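About Gokeo

Home
About
Method
Papers
Contact

Who we are

Gokeo is a research company of four people, and our subject is laundry. We teach robots to pick up cloth, turn it over, and put it down somewhere useful. Investors like to hear this described as "deformable object manipulation in unstructured environments," and when there are investors in the building we describe it that way. The rest of the time we say socks.

We work on the second floor of the Buchanan building in Umville, above a shop that sells aquariums. Kirsty Swanson and Octavio Ñahui started the company after sharing a lab bench for longer than either had planned. Kirsty runs the learning side. Octavio designs the hardware and has strong views on finger pads. Elspeth Sutherland handles the data, meaning she watches more footage of bedspreads than is probably healthy, and Kenna Skinner keeps the robot arm running and the rest of us away from it.

What we do differently

For our first project we did what everyone did. We put a robot arm on a table, put a sock in front of it, and drove the arm from across the room with a pair of joysticks. It was slow. A person who has folded socks since childhood becomes, at the end of a joystick, a person who has never met a sock. We also ended up with a robot that was fairly good at one table, in one room, with the blinds at one particular height.

So we took the hand off the robot and gave it to people. The gripper has two fingers and a camera, and you hold it yourself. You carry it into a bedroom and do the chore with it. The camera records what the fingers see, the software works out how the gripper moved, and later a policy is trained on the recordings and run on an arm with the same fingers. The arm never has to visit the bedroom, which suits the arm, as it weighs more than Octavio.

The method has its costs. Your wrist can do things our arm can't, and a good share of our early recordings turned out to be lovely demonstrations of being human. We now check every recording against the arm's reach and speed before training and drop the ones it could never follow. New collectors are told to slow down, keep the fingers in view, and resist the urge to help with the other hand. The third one takes practice.

What we found

The Nirton study is the work we're best known for, among the people who know us. We collected 1028 recordings of single socks being picked up from beds, chairs, and floors, then trained the same model on different slices of them. One slice had many recordings from a few homes. Another had the same number of recordings spread over every home we could get into.

The spread-out slice won, and by enough that we reran it to look for the mistake. In a bedroom neither model had seen, over 100 attempts each, the model trained on many homes picked up the sock far more often. Adding still more recordings from the same few rooms helped a little and then stopped helping. We had spent most of one August collecting exactly those recordings, and we'd like it known that they are very tidy.

Dark socks remain our hardest case. A black gripper closing on black cloth gives the camera little to go on, and the model sometimes decides that part of the gripper is laundry. Octavio has proposed changing the color of the gripper. Kirsty has proposed a better model. Both proposals have been on the whiteboard for around 2 years.

Thick cuffs are easier, because there's an edge to pinch. Thin ones slide out, and ribbed bedding confuses matters by offering the fingers a great many edges that aren't socks. We collect on patterned and textured bedding whenever a household has it, and we leave the room as we found it: clutter on the side table, clothes where they were dropped. Annag Carnegie, who schedules our home visits, has to remind people about this, as most of them clean the night before.

Our next paper covers pairs. It's going slowly, for reasons familiar to anyone who owns a dryer. Until then we're still out collecting one sock at a time, and if you live near Umville and have a bed you're willing to leave unmade, Annag would like to hear from you through the contact page.

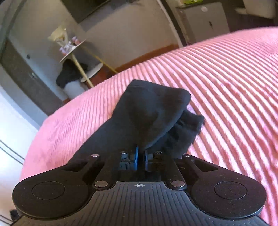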